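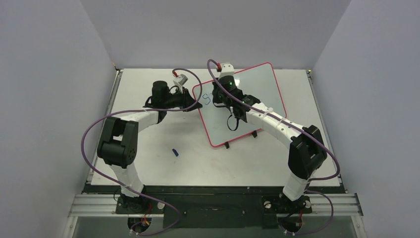

Open day, May, notes written up the same evening

Mistside workshop, both cells running from 10 in the morning until we shooed the last family out a little after 4. I'm putting this down while my feet still hurt, because last year I left it a week and all I could remember was that we ran out of cups.

First, the count from the door clicker: 246 people, a lot more than I'd planned chairs for. The morning was mostly families and the afternoon mostly the Plurska group, who came on their own bus and stayed nearly two hours at the writing cell, bless them. The parking lot held up. The sign at the lower gate still points the wrong way and I must have walked a dozen people back up the hill myself (not that I minded, it was a lovely day for it).

The writing demo

This was the one people clustered around, and I'm so glad we talked ourselves into it. We very nearly went with the block stacking again, since everybody knows it and it never sulks, but handwriting is something every visitor has an opinion about, from the four-year-olds up. The left arm minds the whiteboard at its edge and the right arm does the writing in blue. The board with the pink border is the one we kept for the day. It doesn't have to sit square to the table, and I stopped straightening it between runs by mid-morning. A tilted board made for better conversation anyway, as people kept asking how the arm knew which way was up.

Settings, for whoever sets this up next: I used the Radu build from last month with the slow profile, and left everything else as it was. We had 101 runs logged by the end of the day. I haven't gone through them properly yet, so please don't quote me a success rate from the hallway. My feeling is that the short words went nicely and the long ones drifted uphill toward the end, but my feeling after six hours of talking is not worth much.

A few things I noticed while I was standing there chatting:

The first letter is where people hold their breath. Once there's a recognizable letter on the board they relax and start guessing the word out loud, which is a wonderful thing to hear from a room full of strangers. I'd like to lean into that next time and let them guess on purpose, maybe with a little list of words on the wall to choose from.

Glare on the board is worse than I thought from the public side. From where I stand it's a small bright spot and I don't notice it anymore, but a couple of visitors had to shift over to read anything. Try the blinds on the west side before we go buying anything.

I talk too much during the approach. The arm is quiet and slow there and I fill the silence, and then I'm in the middle of a sentence about calibration when the marker comes down and everyone has stopped listening to me. Quite right too. Save the talking for wiping the board.

Keep a spare marker in the apron pocket. The cap I can usually find again on the table, but a marker that has gone faint in front of thirty people is a long minute.

Cables: the purple ones are a good color for a demo, people can follow them with their eyes, and several kids wanted to know where they went. I'd still like to look at how much slack we leave out front before the next visit. On my list, along with the rail covers.

The back room

Cemow brought their sorting table and set up along the far wall. Very pleasant people, very tidy, and they'd printed 544 little cards with a puzzle on the back that were gone by lunch. We should do cards. I've been saying so for two years, so I'm writing it here where I can't wriggle out of it. Nothing fancy, a word in the robot's handwriting and our address.

The talk at 1 went longer than it should have. I had 2 slides too many on grippers and the room was warm. Cut them. The question time afterward was the best part, and I'd happily trade the whole first half for more of it. Somebody asked whether the arms get tired, and I said no but the people looking after them do, and that got a bigger laugh than anything I'd prepared.

After the talk we went back to the writing cell for the last round, with the Plurska group three deep on the public side, and took it one letter at a time with a pause in between so the ones at the back could swap places with the ones in front.

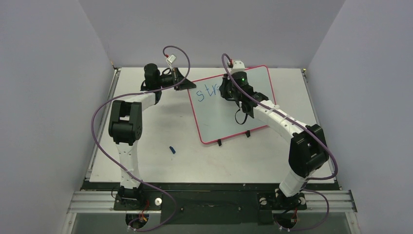

Plurska wrote in the visitors' book that the pauses were the part they liked best, and that they'd have been glad of a stool or a step for the shorter members of the party. They also asked if the arm could be set to write more than one style, and whether they might come back in the fall with a second class.

Yes to the fall, as far as I'm concerned. Steps we can borrow from the paint shop. The second style I'll have to think about, as it means new recordings and I don't want to promise a thing I can't get done over the summer.

To do before then: blinds, gate sign, rail covers, cards, go through the run log, return the two folding tables. Cups were fine this year.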